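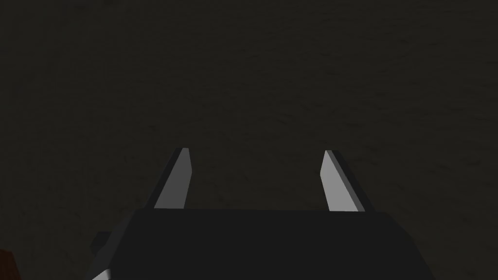 # Wogan Place-Name Register

The Wogan Place-Name Register is a table of field, lane, spring and boundary names recorded in the parish of Wogan and the neighboring district of Flallow. It brings together names found in estate maps, rent books, church accounts and interviews with residents. The register is maintained by the Wimis Local Records Office and is released for use by historians, mapmakers, schools and members of the public.

Version 2 replaces the earlier release in full. Users who hold copies of version 1 should not merge the two, as the entry numbers were reassigned.

## Contents

| File | Description |
|---|---|
| `names.csv` | One row for each recorded form of a name |
| `places.csv` | One row for each place, with parish and land type |
| `sources.csv` | Maps, books and interviews from which names were taken |
| `CHANGES.md` | Corrections made between releases |

All files are plain text in UTF-8. Fields are separated by commas, and any field that contains a comma is enclosed in double quotation marks.

## Fields in `names.csv`

- `name_id`: a unique code of 8 characters
- `place_id`: the matching code in `places.csv`
- `form`: the name exactly as written in the source, including capital letters and abbreviations
- `standard_form`: the spelling preferred by the Records Office
- `source_id`: the matching code in `sources.csv`
- `year`: the year of the source, left blank where none is given
- `certainty`: `firm`, `likely` or `open`

A place may have several rows. The field known as Tanner's Piece, for instance, is also entered as Tanners Peece and Tannar Pce. Each spelling has its own row, and all three share a single `place_id`.

## Method

Names were copied from the original documents by staff of the Records Office. Each entry was then read against the source by a second person. Where the two readings differed, the entry was referred to Renzo Colombo, who holds final responsibility for the handwriting readings. Entries that could not be settled are marked `open` and remain in the table.

Spoken names were collected through eight interviews with residents of Flallow. The interviews were conducted by Samuele Valentini. Names known only from speech were spelled according to the office's standard guide, and the `form` field for these rows repeats the standard form.

No attempt has been made to explain the origin or meaning of any name. Requests for such material should be directed to the reading room.

## Known limits

1. The eastern part of Flallow is thinly covered. The rent books for this area have suffered from damp, and many pages cannot be read.
2. Lanes that form a parish boundary may appear twice, once under each parish.
3. Land type reflects the latest written source and may not match present use.
4. Two volumes of the Tikier estate papers were closed for repair during the work. Names from these volumes are expected to be added in September.

## Privacy

Persons interviewed are identified in `sources.csv` by code only. Recordings are not part of this release. Names of private houses were left out at the request of their occupants.

## Terms of use

The register may be copied, altered and shared, including for commercial purposes, provided that the source is stated. The preferred wording is:

> Wogan Place-Name Register, version 2. Wimis Local Records Office.

Altered copies must be clearly marked as such and must not be presented as the work of the Records Office.

## Corrections

Corrections may be submitted in writing to the Records Office or through the issue tracker of this repository. Submissions should state the `name_id`, the proposed change and the evidence on which it rests. Changes to `standard_form` are considered only when supported by a written source or by more than one speaker.

Last reviewed: 29 April 2024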